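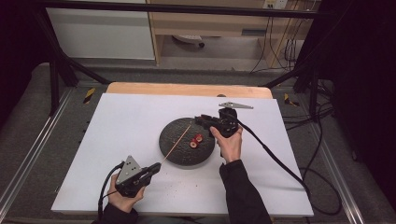 Dark plate, skewer and two cut pieces on the work table, November

Toom - progress report no. 3
To: Theano Tzanetos, Prastside
From: the Ralbridge team

Short one this time, we're in the middle of a build. Numbers first, then problems, then money.

Where we are
Chapters one and two playable start to finish. Chapter three playable if you skip the ferry. Chapter four is grey boxes and placeholder voices (mine, sorry). Save system rewritten, old saves from the summer build will not load. Please delete them before you try the new one or it hangs on the title.

Script is locked for one to three. 384 lines recorded out of 580. The rest waits on the actor for the harbor master, who had a throat infection and lost us two sessions. Rebooked. Her lines are mostly in chapter four so nothing else is blocked by it.

Playtest
45 players, chapter one only, at home on their own machines. Main points:
- Most finished it in one sitting. Good.
- The fuse box puzzle is too hard. A lot of people tried the fuses in color order, which is wrong but a fair guess. We're adding a second clue on the back of the tide table.
- Nearly everybody missed the attic. Fine for a side room, not fine when the letter is up there. Letter moves to the kitchen.
- Walking speed. Yes. We know. It's faster now, and there's a run button.
- Several people liked the radio a lot and wanted more stations. We have two more half written, will finish if there's time.
- Nobody mentioned the map, good or bad, so we're leaving the map alone.

Crash reports came in from older laptops, all in the cellar. Cause was the water, it was drawing twice. Fixed in the current build. One crash left that we can't reproduce, happens when you pause during the phone call. If you see it please send the log, it's in the same folder as the saves.

Behind schedule
The ferry. Was meant to be done for this report. The boat moves, the player stands on the boat, and every so often the player and the boat disagree about this. Tried two fixes. Third one going in now - the boat stays still and the sea moves instead. Looks the same from the deck. If it holds, chapter three is complete about two weeks later than planned. If not we cut to black and arrive at the island, which costs us a nice scene but nothing in the plot.

Controller support also slipped. Menus work, inventory doesnt. Keyboard and mouse is fine everywhere.

Ahead of schedule
Music. Porkent delivered all of the chapter three tracks and a first pass on four. The cellar theme is the best thing in the game at the moment. Subtitles are in too, with size options and speaker names, which we had planned for spring.

Money
On budget except voice. Overspend there is 400, from the studio cancelation fees on the two lost sessions. Moved over from the trailer line. The trailer can take it if we cut it ourselves, and we'd like to. No change to the total and we're not asking for more. Invoices are in the shared folder, same place as last time.

Next
- Ferry, one way or the other
- Remaining harbor master lines
- Chapter four first real art pass, lighthouse and lower street
- Second playtest, chapters one and two together, new players only
- Store page text. Draft is coming to you first, we need a yes on the short description before it goes up

Needed from Prastside
Your logo in the new version, the one we have is blurry at full screen. A decision on the German subtitles, yes or no, by the next report - the translator is holding a slot for us and won't hold it forever. And somebody to play the new build on a slow computer, if you have one lying around the office.

Build link goes out in a seperate mail tonight. Start from a new game. Chapter three stops at the pier, thats expected.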